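Bench notes, April - the little raised tray

2 min read

Quick gallery post, no time for a proper write up. Been printing small fixtures for the bench at Fimholm, mostly in gray becuase that's what was on the shelf. More when I get round to it.

Version one was a plain slab. Parts slid off if you so much as leaned on the table. So - walls. Low one along the front, taller bits at the corners, gaps between so you can still get a fingertip in. Took an evening to redraw.

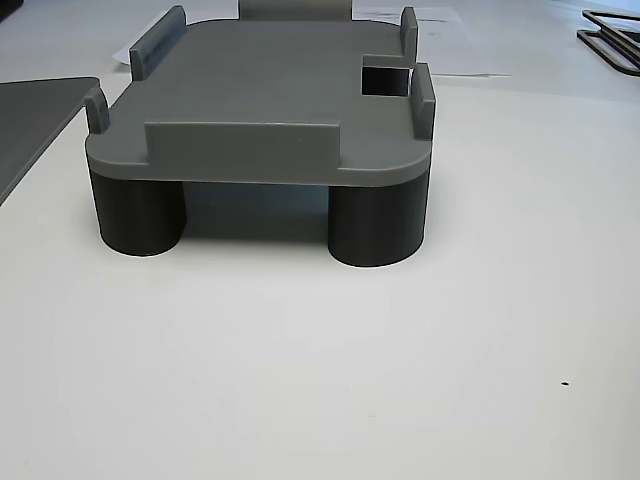
The legs are fat on purpose. Thin ones on the Kabbaj stand snapped at the layer lines, both in the same week, and I'm not gluing anything again. Round is easy to print standing up, no supports, hardly any cleanup. Darker filament for those, end of a spool.

Square notch stays too. Lev wanted it closed up, I said no - good for poking a stuck part out from underneath.

Still to sort:

Corners of the platform. Rounded now, much nicer on the hands, might go rounder.

Wall height. Front one feels right, the corner tabs I keep changing my mind on.

File is saved as Urnard 363, dont use the older one, the walls are wrong. If you print it, slow down for the first layer and leave it on the bed untill it's properly cool. Mine lifted at one end the first time and I had to bin it.

Gestska bracket next, probably Monday.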